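Stirnard Tide Gauge Records, cleaned edition
README
Last updated 7/13/23

Contents

The archive holds hourly water level readings from two harbor gauges, Zirkport and Cillero. Each gauge has its own folder, and each folder has one CSV file per month. Station notes are in notes.txt at the top level. Read them before using anything from the Cillero gauge.

File format

Files are comma separated, UTF-8, with Unix line endings. The first row is a header. Columns:

station: ZIR or CIL
time_utc: start of the hour, ISO format, always UTC
level_mm: mean water level over the hour, in millimeters above station datum
n_raw: number of raw samples that went into the mean
flag: quality code, see next section

Missing hours are kept as rows with an empty level_mm and a flag of 9. Do not read an empty field as zero. Some spreadsheet programs do this on import without a warning.

Quality codes

0 good
1 good, clock corrected
2 suspect, spike removed from raw samples
3 suspect, fewer than 72 raw samples in the hour
9 missing

Codes do not stack. If an hour qualifies for more than one code, the highest is stored. Earlier releases stored the lowest, so flags from the two should not be mixed.

Processing

Raw samples were converted from sensor counts with the calibration table for that station. Any sample more than 200 mm from the running median was dropped. The hourly mean was then taken over what remained. No tidal model was fitted and no gaps were filled.

The Zirkport clock drifted between service visits. The drift was treated as linear and removed before averaging. Hours affected carry code 1.

Datum

The two stations do not share a datum. Zirkport levels refer to the brass mark on the Sotomayor pier. Cillero levels refer to the gauge zero, which was moved up by 186 mm in February when the stilling well was replaced. The shift has been applied to all earlier Cillero data, so the series is continuous. Users who hold the uncorrected files should subtract 186 from level_mm for the period before the move.

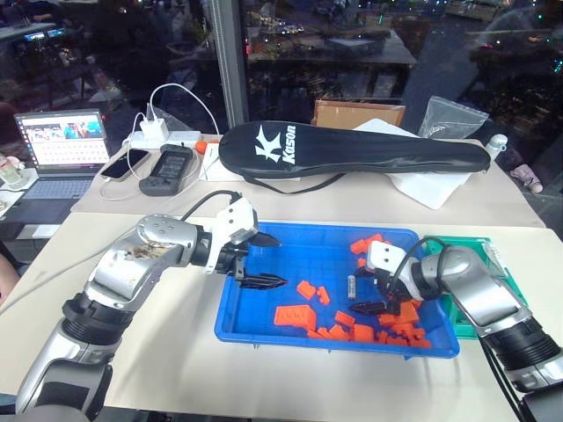 Known problems

Cillero reads low for several hours after heavy rain. The cause is probably fresh water in the well. These hours are not flagged.

The n_raw column for Zirkport counts samples before spike removal. For Cillero it counts them after. This will be fixed in the next release.

Not suitable for navigation.

License and citation

Free to use with credit. Cite as "Stirnard Tide Gauge Records, cleaned edition" and give the update date from the top of this file.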